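Speaker notes: "One tray, one cloth" -- how we keep a shared work table in order
Talk at the Furnelow open evening, 7/16/19
12 shares | 4 comments

Slide 1. Title
Wait until people sit down. Say thank you to Imia for the invitation. Speak slowly! The talk is 40 minutes with questions, so there is no hurry.

Slide 2. Why I talk about a table
In our workshop at Tiritside, many people use the same table. Each person leaves a small thing on it: a cloth, a stick, a bag with a strap. After one week there is no place to work. I don't want to complain about my colleagues here. I did the same for a long time.

Slide 3. The surface
We like a white surface. It shows every mark, and some people find this ugly. For me it is useful -- I see dirt before it goes on the next piece of fabric. Mention that gray smudges stay even after wiping. Ask the audience: who has a white table at home? (Usually few hands.)

Slide 4. The tray
The tray has low edges and it stays on the right side. It has one purpose, to hold what we are sorting now. It is not for storage. If something sleeps in the tray over the night, it goes to the cabinet in the morning.
Tell the story of the lost scissors. Keep it short this time.

Slide 5. Soft things
Cloth is the most difficult. A cup has one shape, but a cloth has a new shape every time you put it down. Our rule has 4 steps: pick up, shake, fold one time, put down flat. A loose fold is good enough. In October we tried a perfect fold and people stopped doing it after 6 days.
Straps and trim go inside the fold if possible. If not possible, leave them to the side where you can see them.

Slide 6. The rest of the room
Cabinets with drawers along the wall are for what we need every week. Open shelves are for boxes. Lysenko sent us a list of 46 things that should have a fixed place, and I will show only the first part. Don't read the list aloud.

Slide 7. Pictures of the table
Leave each one on the screen for a little time. No need to talk much.
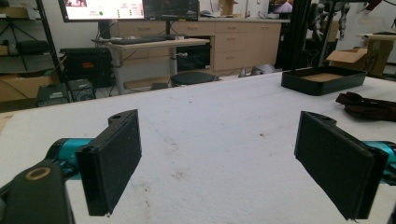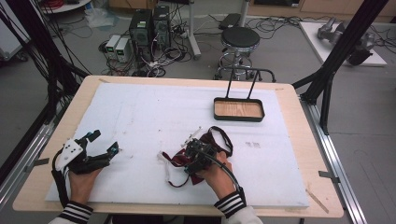
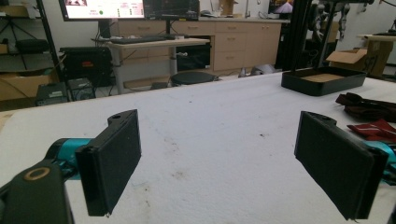 Slide 7, last picture: the white table with the tray at the right, one dark maroon cloth folded loosely, and a red one with a dark stripe.

Slide 8. Questions
If they ask about washing the white cover, say we are still testing. Give the paper copies at the door.

4 comments

Related
Labels for drawers: which ones stay on
Notes from the Furnelow open evening, part 1
A small shelf for a small room
Sorting fabric by weight or by color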